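Sharing the Break Room With the Arm: Tips From the Plidthorpe Workshop
Posted 30/04/2018 by Lejla Spahić

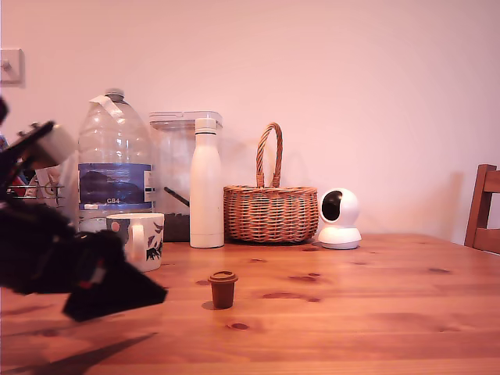 Set the table the night before
The arm takes the morning shift on mugs and bottles, and it likes things where it left them. So do I, but I was never given a budget. Push everything to the back edge and keep the front clear except for whatever it's meant to pick up next.

Give handles some room
A mug jammed up against a water bottle is fine for a person with fingers. For a gripper, leave a hand's width. Turn the handle toward the arm and you'll save yourself a mop.

Lids on, always
We lost 900 grams of ground coffee in April to a container somebody had "just left open for a second." The arm was blamed. The arm had been switched off.

Keep one job for yourself
When Rikumel put the thing in, the worry was that it would take over. What it took over was the fetching. Setting out, wiping down and finding the lost scoop are still ours, and there's a new job called checking on it, which fell to me. I used to spend my first half hour tidying. Now I spend it watching something else tidy – slower, but it doesn't hum.

Slow it down near people
Ours runs at 70 percent when anyone's at the table. Ahonen from packing wanted it at full speed until he sat next to it with hot soup.

Wipe the gripper tips
Warm water, drop of dish soap, dry cloth, power off. Sugar is the enemy. Do the table too, and go along the grain if it's pine.

Write down what it drops
A pad by the switch will do. After a few weeks you'll see it's the same two things every time, and you can stop buying those.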